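Speaker notes – Teaching by hand, teaching from across the room
Akihiko Okabe, 2024-03-21

Slide 1. Say hello, thank Iestyn Price for the invite. Get straight to it: I love this stuff and I've only got 15 minutes.

Slide 2. Two ways to show a robot a task. You grab the arm and move it yourself, or you drive it from a controller and keep your hands out of the way. We started with the first. Great fun, lousy for two arms at once – try patting your head while steering somebody else's elbows!

Slide 3. The sorting job. Small paper pieces, clear containers, a wooden table. Let people look for a moment before talking.

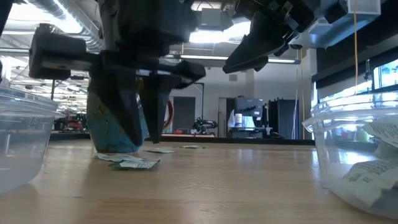 Two grippers over the table, paper packets on the wood and in the container at right.

Ask the room: how would you pick up a flat bit of paper with two hard fingers? Wait for answers. Somebody always says "slide it to the edge", and that's a lovely answer, so give them credit.

Slide 4. What the operator learns. Slow down before contact, not after. Come in at the same angle each time for the first few runs, then start varying on purpose. Our Zinwood set has 1026 demonstrations and I'd happily swap 274 of the early ones for a good afternoon with a rested operator. (Pause, they usually laugh.)

Slide 5. Play money. My favourite! The bills go into the trays, and the mug stays put with its drink in it.
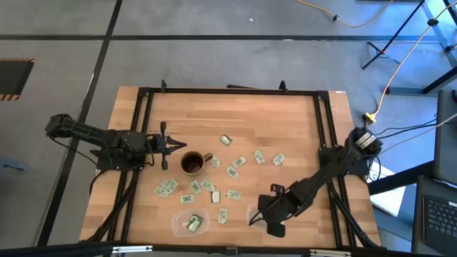 Clutter matters because people's benches have clutter on them. If every demonstration starts from a tidy table, the policy has never had to reach past anything. So leave things about, and shift them between runs.

Slide 6. Mistakes. Keep the fumbles where the operator recovers – they're gold. Bin the ones where they gave up. Noguchi trial as the example, 4 recoveries, play two if time is short.

Slide 7. Questions. Have the Okora controller handy for anyone who wants a go.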